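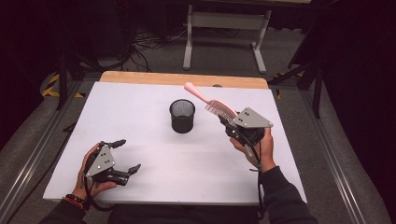 Missing walker found safe on Sillow Moor after two nights

Lowri Prosser was spotted beside a ruined sheepfold early on Tuesday, and she waved back

A walker who had been missing on Sillow Moor for two nights has been found alive and well, to the delight of her family and the 217 people who turned out to look for her.

Lowri Prosser, a retired music teacher from Busent, set off on what should have been an afternoon's walk and didn't come home for tea. Her phone had last connected to a mast on the Sellico side of the moor, and fog then kept the search helicopter on the ground for most of the following day.

She was found shortly after 6am on Tuesday by a team working its way up Long Clough. She had turned her ankle crossing a stream and had crawled to the sheepfold for shelter, with a flask of soup, half a fruit cake and a bright orange survival bag to keep her going.

"We saw the orange first and then an arm came up and waved at us," said search leader Souad Nasr, who had been out since midnight. "I don't mind saying I shouted. The whole line shouted! You could hear it going down the valley from one group to the next."

Ms Prosser was carried down to the road on a stretcher and taken to hospital, where she was treated for a broken ankle and mild hypothermia. She is expected home within days. 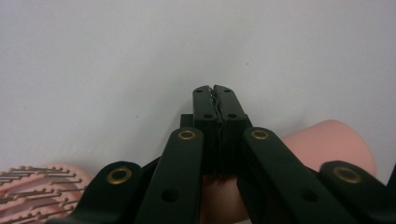

A whole valley out looking

Police had asked for experienced walkers to help the mountain rescue team, and the response was tremendous. Farmers brought quad bikes, the Busent running club covered the old railway line from end to end, and the Berrada bakery in Sellico opened its ovens in the small hours and sent up 253 hot rolls in the back of a van.

"My mum just kept baking," said Hajar Berrada, who drove the van. "Every time I came down the hill there was another tray waiting – I think the whole car park smelled of bread by the end."

Inspector Inna Horobets praised the searchers, and said Ms Prosser had done the right thing by staying put once she was hurt. She had also left a note of her route on the kitchen table, although the fog pushed her well off it.

Her neighbour Su-chen Tsao, who raised the alarm, has been looking after the cat. She visited the hospital on Tuesday afternoon and found Ms Prosser sitting up, in very good spirits and asking for the rest of the fruit cake.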